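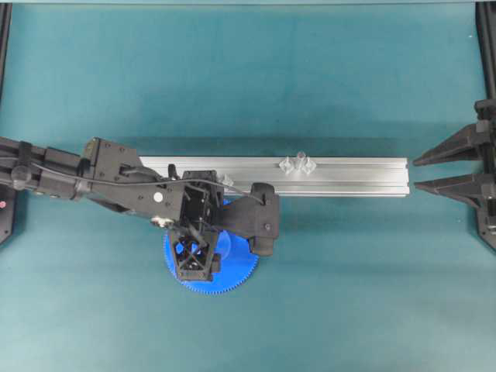
The Big Wheel and the Straight Line

In a small workshop in Stirnon, a moon clock begins with a plastic gear and a piece of aluminum

When I was a child, my grandfather opened a kitchen clock for me on a Sunday and did not manage to close it again. I remember the brass wheels on the newspaper, and how little they looked like time. For many years I believed that gears must be made of brass, that they must be small, and that they must be hidden behind a door.

At Pärn, they are blue and you can see them from across the room. The workshop occupies two rooms over a former bakery in Stirnon, and it makes one product, a wall clock with the name Lunia. It does not tell the hour. It shows the phase of the moon, with a pale disk that is slowly covered and uncovered by a dark one. Everything that moves the disks is placed in front, where an ordinary clock would have its face.

The largest part is a spur gear, which is the plainest kind there is: flat, round, with the teeth cut straight on the rim. Its teeth are fine, and this was a long discussion in the workshop. Big teeth are friendly to look at and forgive a bad assembly. Small teeth ask for more care, but the movement they give is calm, and on a clock that needs almost a month for one tour, a jump can be noticed by someone who is having breakfast under it.

I asked why plastic. The answer was first the weight and then the noise. A metal wheel of this size would need a stronger wall hook, and it would ring a little each time it took up the load. The first Lunia had a metal one. It was sold to a dentist, who returned it.

The color has a less serious history. The supplier, Plellis, offered a gray, a cream and a blue, and the blue was cheaper for a first order of 700 pieces. Now customers write to ask if the blue will stay. I understand them. It is a strong color, close to the color of a swimming pool toy, and in a living room full of beige it does something good.

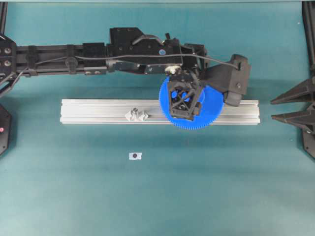 The blue gear and the grooved aluminum rail on the teal work surface.

The other half of the clock is straight. It is a length of aluminum extrusion, the sort of profile that shelves, shop displays and machine tables are made of. Metal is pushed through a shaped opening and comes out as a long bar with grooves along it. You can buy it in meters, and you can cut it with a saw that many people have at home.

The grooves are what makes it useful. A nut goes into the groove and can travel until you tighten it, so a part which sits wrong can be moved by the width of a hair and fixed again. In the Lunia, the rail goes across the wall like a horizon and the gears are carried on it. Each clock has four bearing blocks, and setting the distance between them takes most of a morning. Too close and the teeth press on each other. Too far and they talk, as they say in the workshop.

To find the right distance, people at Pärn use a strip of thin paper. It is fed between the two rims and turned through, and then they hold it against the window. The marks should be clear from end to end, but the paper should not be cut. I tried this on a Wednesday, with much confidence, and I made two strips of confetti before I had one that could be read.
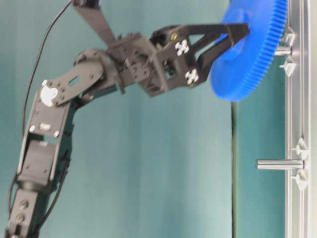
There is also a way to listen. You turn the wheel slowly with one finger and put your ear near the rail, because the aluminum carries the sound very well. A piece of dust between the teeth gives a small click, always at the same place. A bent axle gives a sound which grows and goes away. After some hours I could hear the first one. The second I only pretended to hear.

Cleaning is done with a soft brush and nothing else. Oil is forbidden on the plastic, as it collects dust and makes a gray paste at the root of each tooth. The rail gets a dry cloth. Owners are asked to do the same at home in April, when the windows are opened again, and some of them send back a photograph of the clean wheel.

Mine hangs in the corridor. I set it two days wrong on the first evening and have left it so, and my neighbor, who fishes, corrects it aloud when he comes in.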